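Chapter 7
When Should a Planner Give Up?

Most books on manipulation software begin with a success rate. We would like to begin with a complaint about them.

Take a planner that is advertised as solving 1000 out of 1000 test problems. Before you are impressed, ask who wrote the problems. In the usual case it was the same people who wrote the planner, and the objects were boxes placed square to the table. Ask also what counted as "solved." A path that exists in the planner's model of the world has been found. Whether the object ends up between the fingers is a separate matter, and many papers leave it there.

The Fillia planner, which we use in this chapter and the next, is no exception. Its first release reported nearly perfect results on 100 scenes. When Samah Fawzy went through the logs at Mendberg, she found that the planner had been allowed to retry without limit. One query ran 2147 attempts before it returned a path. It was marked as a success like all the others.

So we will ask a duller question. Given a fixed budget of time, and a pose estimate that is probably a little wrong, when should the software stop searching and say so? Section 7.1 covers time limits. Section 7.2 covers the harder case, in which the planner is sure of itself and the perception module has misled it.

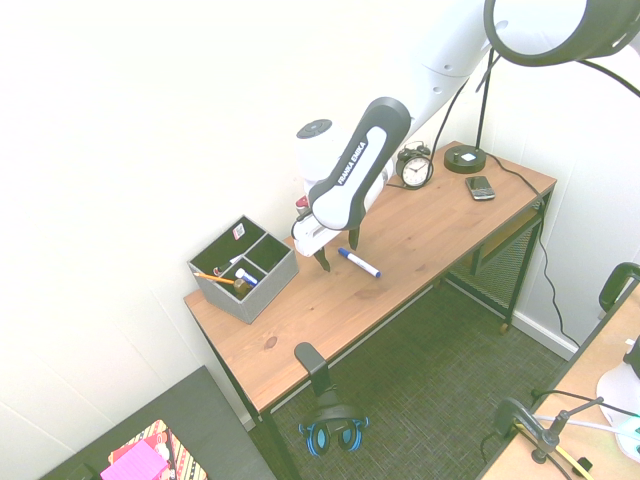

Franka Emika arm over a wooden desk
A capped marker lies below the gripper

A marker lying diagonally on a desk is enough to raise most of these problems. It is thin, so a small error in height puts the fingers into the wood or closes them on air. Its angle matters, and a detector that draws upright boxes will not report it. The gripper can be right over it and the plan can still be bad.

Before reading on, write down the 2 numbers you would want from the perception module besides position. Keep your answer. We doubt that either of them is the confidence score, for reasons given in Section 7.2.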